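Collections > Oral History > Data Releases > Pakesau Flood Interviews

Pakesau Flood Interviews: README

Summary

The Pakesau Flood Interviews release contains transcripts, time-coded segments and a subject index from 32 recorded interviews with residents of the lower Tater River valley. The narrators describe the August flood, the weeks they spent in temporary housing, and the decisions that led them to rebuild or move away. The interviews were recorded by the Prasside Oral History Office and prepared for release by its data section.

Audio is not part of this release. Requests to listen to recordings are handled separately under "Access to audio."

Contents

transcripts/ holds one plain text file per interview, named by interview number.
segments.csv holds 2173 segments, one per row.
index_terms.csv lists the subject terms and the number of segments assigned to each.
places.csv lists place names mentioned by narrators, with the preferred modern form.
consent_codes.txt explains the codes used in the consent column.
CHANGES.txt records corrections made after the first release.

All files are UTF-8. Fields in the CSV files are separated by commas, and text fields are enclosed in double quotation marks.

Fields in segments.csv

interview_id: two-digit interview number.
segment_id: interview number followed by the position of the segment within the interview.
start, end: time codes in hours, minutes and seconds from the start of the recording.
speaker: N for narrator, I for interviewer, F for a family member who was present and agreed to be recorded.
text: transcript of the segment.
place_id: link to places.csv. Of the segments, 1328 carry a value in this field. The rest are blank and should be read as "no place named," which may differ from "place unknown."
terms: subject terms, separated by semicolons.
consent: code governing quotation and attribution. 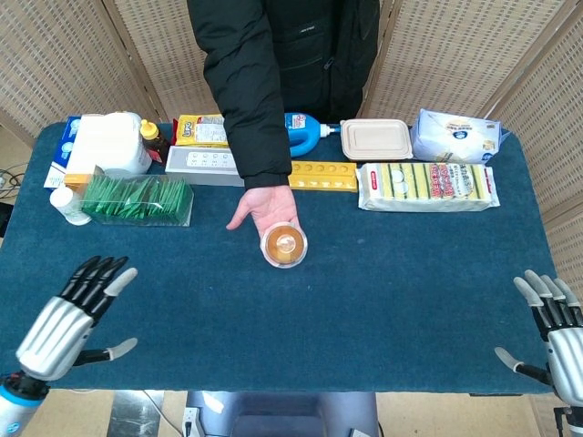 A segment begins when the narrator takes up a new topic and ends when the topic changes or the interviewer asks an unrelated question. Segments therefore vary a great deal in length. Users who need units of equal length should work from the transcripts and divide them again.

How the interviews were conducted

Interviews took place in narrators' homes or at the Office, according to the narrator's preference. Teresa Bielecka and Zaid Awwad conducted the interviews from a shared topic guide covering the household before the flood, the first warning, the night of the high water, temporary housing, insurance and repair, and the present day. Interviewers were free to change the order. In several interviews the section on insurance was omitted at the narrator's request.

Narrators were invited to bring letters, claim forms, photographs or items from the house. Where an object prompted a recollection, the segment carries the term "object-prompted." The objects remained with their owners and are not cataloged in this release.

Transcription and review

First drafts were typed by the data section under the direction of Attila Illés. Each draft was then checked against the recording by a second person and returned to the narrator. Changes requested by narrators were of three kinds: corrections of names, removal of passages, and additions. Additions appear in square brackets with the note "added in review." Removed passages are marked with an ellipsis in brackets, and the time codes on either side have been left as they were.

False starts and repeated words were kept. Regional pronunciations were not spelled out. Laughter and long pauses are noted only when the meaning depends on them.
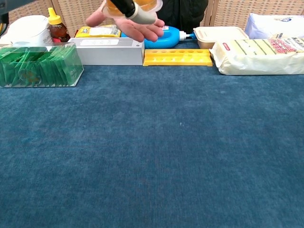

Household items along the far side of a blue-covered tabletop, including a clear box of green tea sachets.

Known limitations

The narrators were found largely through the Jang Street residents' association, and the upper end of the valley is thinly represented. Renters make up a small part of the group. No one under the age of 18 was interviewed, and childhood experience is reported by adults looking back.

Water heights, dates and costs are given as narrators stated them. They have not been compared with official records, and two narrators in the same household may differ. Such differences were not reconciled.

The term "evacuation" was applied unevenly in the first eight interviews. A corrected set of terms is planned. Until then, users should search for "leaving home" as well.

Permitted use

Transcripts may be used for teaching and noncommercial research. Segments coded C2 may be quoted without the narrator's name. Segments coded C3 may be counted and analyzed but not quoted. Attempts to identify narrators who chose to remain anonymous are not permitted.

Access to audio

Requests should be sent to Ayodele Briggs at the Office with a short statement of purpose. The listening room closes at 4:30 p.m.

Suggested citation

Prasside Oral History Office. Pakesau Flood Interviews: Transcripts and Segments. Data release with README.

Comments (3)

Brock Boychuk
Segment 14-031 points to the old mill bridge in places.csv, but the narrator is talking about the railroad bridge. My family lived between the two.

Data Section
Thank you. The entry has been checked against the recording and corrected, and the change is listed in CHANGES.txt.

valleyreader
Is there any plan to interview people from the upper valley? My aunt would be willing to talk, and she still has her claim letters.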